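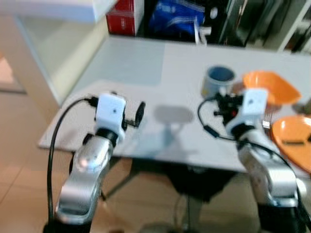
Both arms up at the white table, with the cup and the orange dishes.

Hello again from the Gresance build! Regular readers will remember that back in July I had a pile of parts, one arm that worked and a second one that mostly sulked. Well, there are two arms now, and I've finally moved on to the bit I was looking forward to – tableware.

The job I've set myself is clearing up after a meal. Cup, bowl, plate, fork, that sort of thing. I picked bright orange for the bowl and plate so I could tell at a glance what's what on a white table (and yes, I liked the color). The cup is my favorite to practice on. It's a nice plain cylinder and it doesn't much care which side you come at it from. The plate is another story. It's so shallow that the fingers want to slide along the rim, and I've spent most of my evenings at the Viltby workshop fiddling with the approach angle.

The other thing eating my time is cable. I left plenty of slack at both grippers so the wrists could turn, and now I think I overdid it, especially on the right, where the loop comes down far enough to reach the tabletop. I've ordered up to 6 clips per arm from Zemport and I'm going to try routing everything closer to the silver links. If anyone has a tidy way of doing this that still lets the wrist turn all the way, please write in!

I'm also keeping a log of every grasp I try, good or bad. I'm at 3739 entries, which sounds like a lot until you try to find the one you want. I meant to stop at 2000 and sort them, and I still mean to sort them.

Next up are softer finger pads, then a proper go at the fork. The workshop is open late on Fri 7 October if you'd like to come and have a look – bring a bowl, any shape, I'd love to try some that aren't mine.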